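Kaleo grip comparison, README

Kaleo is a small set of recordings made to compare two finger pad types on hand-held grippers, plus two camera positions, before we settle on one setup for the larger collection. It holds 302 episodes. Of these, 161 use the textured pads and the rest use the smooth ones. Maintainer: Kalevi Suominen. 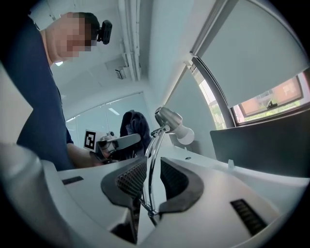 Avmont, December 30, 2020

This release replaces the November one, which had the left and right gripper streams swapped in 13 episodes. If you downloaded that version, delete it and start over – the file names are the same.

Every episode has a gripper view and a head view, plus finger opening width. All recordings were made at a desk, with small household things and soft items such as cloth.
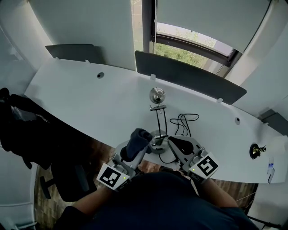 Soft items are where the pads differ most in our notes. The smooth pads need a tighter squeeze on thin cloth and tend to lose a folded edge when the wrist turns. On hard objects we saw little between them.

Known problems:
Marker tracking drops out when a gripper is turned far from the head camera. Those stretches are flagged, not filled in.
Bright windows wash out parts of some gripper views.
Opening width in episode 1167 is wrong. Use the video only. (Episode numbers have gaps.)

Faces are pixelated in all views. Please report errors to Kalevi with the episode number and stream name.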